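Small Habits for a Kitchen Where You Also Work

Home tips › Kitchen › Eating and drinking well on working days

Many of us now have the office and the kitchen in the same flat, and the health advice we get is still written for people with a canteen and a gym card. I work at my own table since three years. These tips are the ones which stayed with me after the apps were deleted. They are mostly about where things stand in the kitchen, and only a little about willpower.

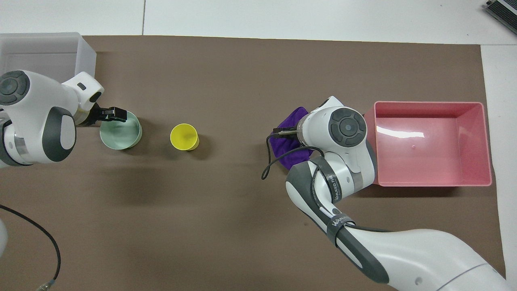
Last changed: January. Added the part on lunch boxes and corrected the amount of vinegar for the kettle.

Drinking enough

Put the water where you work, already poured. A full jug in the fridge does not help you at eleven in the morning when you are in the middle of a long letter. I fill one jug before I switch on the computer and I want it empty before lunch. If plain water is boring for you, put in a few slices of cucumber or a piece of ginger, but take them out by the evening, they become slimy.

Keep one cup for water and a different one for coffee. It sounds childish, but when I had one cup for everything, I rinsed it badly and the water tasted of coffee, so I drank more coffee.

For tea drinkers: the kettle with lime in it makes flat, dusty tea. Mix 100 ml of white vinegar with half a litre of water, pour it in, bring it almost to boiling and leave it for 15 minutes. Then pour out, rinse well, boil once with clean water and pour this out too. In my earlier text I wrote double the vinegar, and Uliana Onyshchenko wrote to me that her kitchen smelled like pickles for two days. I am sorry, Uliana.

The drawer of temptations

Every kitchen has one. In ours it is the second from the top, and it was directly at the height of my hand when I waited for the kettle. I changed the contents with the drawer of tea towels, which is the lowest one. The biscuits are still in the house, and I still eat them, but now I must bend down and look for them. Usually this is long enough to ask myself if I am hungry.

At the height of the hand I keep now:
Walnuts in a small jar (a small one, please, from a big jar you eat big portions)
Oatcakes
Dried apple, when we have made it
Toothpicks and the tin opener, because they need to be somewhere

Lunch which is not a second breakfast

My worst habit was bread at eight, bread at one and bread at four. What helped was to cook one pot of something on the evening before the working week and to divide it at once into boxes. Do it while you are still standing there with the ladle. If the pot goes into the fridge as a pot, the family will eat from it with a spoon, and by the second day you have nothing.

Grains which survive well in a box: barley, buckwheat, brown rice. Pasta gets soft. Couscous is all right for one day. Cool the rice quickly on a wide plate and put it in the fridge within an hour, and eat it the next day — rice is not a thing to be brave with. The portions for later in the week go into the freezer.

Write on the lid what is inside. I use paper tape and a pencil. Pen runs in the freezer and marker stays on the plastic for ever, I have a Plarkico box which says "fish soup" since two winters and it never again had fish soup in it.

For smell in plastic boxes, make a paste from baking soda and a bit of water, spread it inside, leave it for the night and wash in the morning. Tomato colour goes away better in sunlight. Put the open box on the windowsill for a day or two.

Standing up

I bought the Grakon timer, which is a simple wind-up one, and I put it in the kitchen while I work in the other end of the room. It goes for 50 minutes. When it rings, I have to stand up to stop it. A telephone alarm is in your pocket and you stop it sitting down.

While you are up, do one small kitchen job which takes no thinking:

Empty the top basket of the dishwasher
Wipe the handle of the fridge and the light switch
Soak the beans
Take out the meat from the freezer and put it on the lowest shelf of the fridge
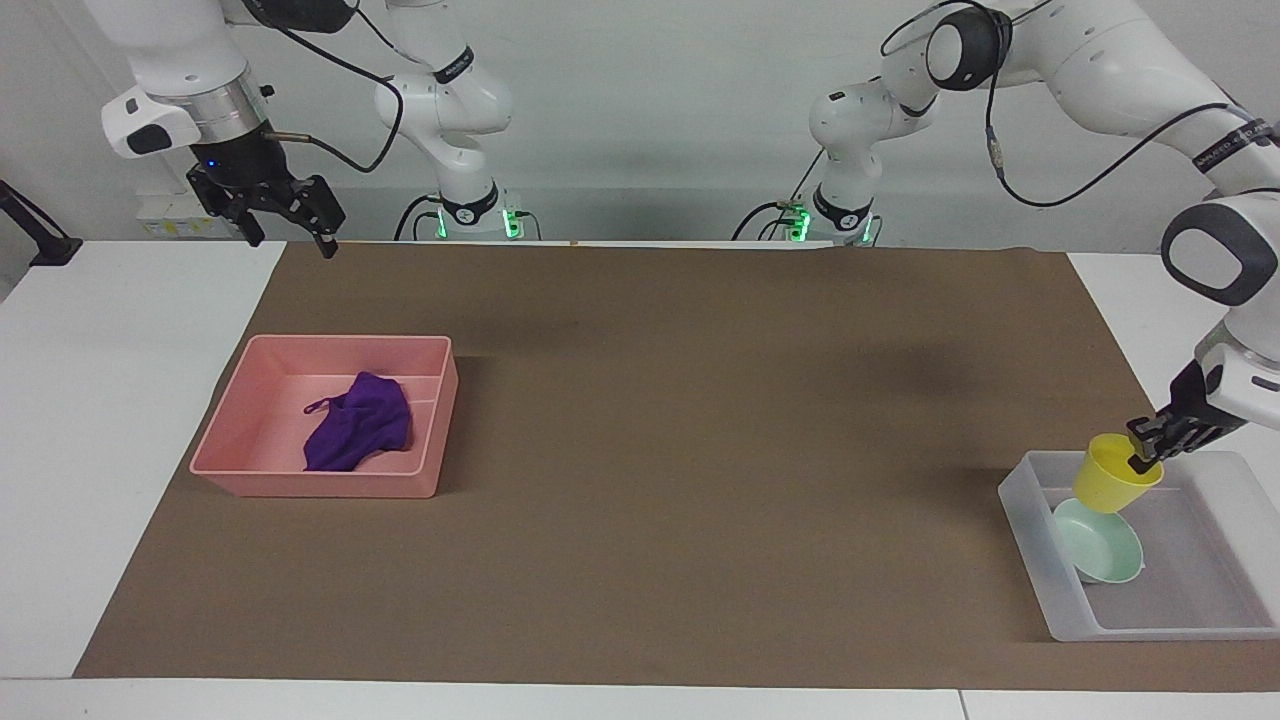
Choose only one and then go back. My neighbour Dwayne Iwasaki started with the top basket and finished by cleaning behind the cooker, and his employer was not so glad. He now puts the timer a second time, for 15 minutes, and everything longer than this waits until the evening.

If your back hurts in the afternoon, look also at the height at which you chop. The board should be a little lower than your elbow. For tall people a second thick board under the first one helps more than any exercise. Put a damp cloth between them and another below, or they will slide.

The end of the working day

Close the computer before you start to cook. I know people who read their messages and stir the onions, and they burn the onions and also answer badly.

I have one more habit, from my aunt in Tullomby: she puts a cloth over her sewing machine when the day is over, so she does not see it during supper. I do the same with my laptop, with a normal tea towel. It costs nothing and the laptop gets no flour.

Do not drink the last coffee after two o'clock if you sleep badly. Try it for two weeks before you decide, one evening does not show anything. Roasted barley drink is a good replacement when you mostly miss something warm and brown. Hrytsenko makes a decent one, the supermarket ones are often too sweet for me.

Questions from readers

Can I use lemon juice for the kettle? Yes, the juice of two lemons in place of the vinegar. It is weaker, so leave it longer, and maybe you must repeat it.

How long does the cooked buckwheat keep? In my fridge up to three days in a closed box. If it smells sour, throw it away.

My family moves the biscuits back to the old drawer. Mine also. I move them down again on the first day of every month.

Comments (124) — Print this page — Back to Kitchen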